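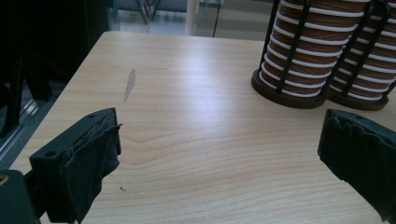

Right, week two, and we're on to sound in horror films. Last week I went on far too long about lighting (sorry, and thank you to whoever opened a window), so I've kept these notes short. The thing I want you to hang on to is that a scary film tells your ears where to look. Think of a pale wooden tabletop with the light lying softly across it and wavy grain running from left to right. Quite a pleasant thing to look at! Now put a slow scratching under it, and within a few seconds you're staring at those lines and waiting for one of them to move.

Our main film is Grillis, the one with the lighthouse keeper's daughter and the telephone. If you missed the screening, the library has 2 copies, and please bring them back. I first saw it at a late show one March with my brother, who talked all the way through, and I still had to sleep with the radio on. Marin Gashi did the sound, and I think it's the best work in the whole film, miles better than the script, which goes badly soggy once the priest turns up.

Things to listen for

The telephone. It rings 13 times across the film and the ring drops in pitch as it goes. I didn't spot this until my third viewing, so don't feel bad.

The stairs. We hear footsteps going up, never coming down. Compare the cellar steps in Zirska, where you get both and it's a lot less creepy, I'd say.

The sea. It's there under almost every shot, and then in the kitchen it stops dead. Have a look at what the daughter does with her hands just after.

For the seminar

Watch the first reel of Casum with the sound off, then again with it on. Jot down where you jumped, if you did. (I jumped at the cat. Everybody jumps at the cat.)

Read the Golob chapter on silence, skipping the bit about opera unless you're keen.

The essay is 2000 words, on one scene only, from any film on the list. Please don't send me 3000 and hope I won't notice. Plot summary doesn't get marks, so go straight to what you can hear.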